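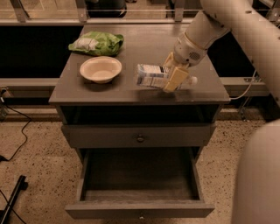
Gallow, December

Re: [bunder-users] Grip force drops out on carton picks

> Does anyone else see the fingers let go early on cartons
> lying on their side? Ours closes, reports a good grip,
> then opens partway through the lift. Bowls are fine.

Yes, same fault on our arm, running Amura control software with the Bunder gripper driver. The task is to clear a nightstand top into its open lower drawer. Over 600 carton picks we logged 55 early releases. All came after the driver had reported a stable grip.

The log shows the force reading falling to zero for 179 ms while the finger position stays constant. The driver treats the zero as a lost object and opens the fingers – a poor default with anything held above a drawer edge.

Workaround: set the release on lost object option to off, and have the arm stop and hold instead. Keep hands out of the drawer until the arm is disabled, as a held stop can still resume on reset.

I have not found the cause. Reseating the wrist connector made no difference. The trace is in the Baptiste tracker under 1,942. If you still have your logs, please add the force channel there.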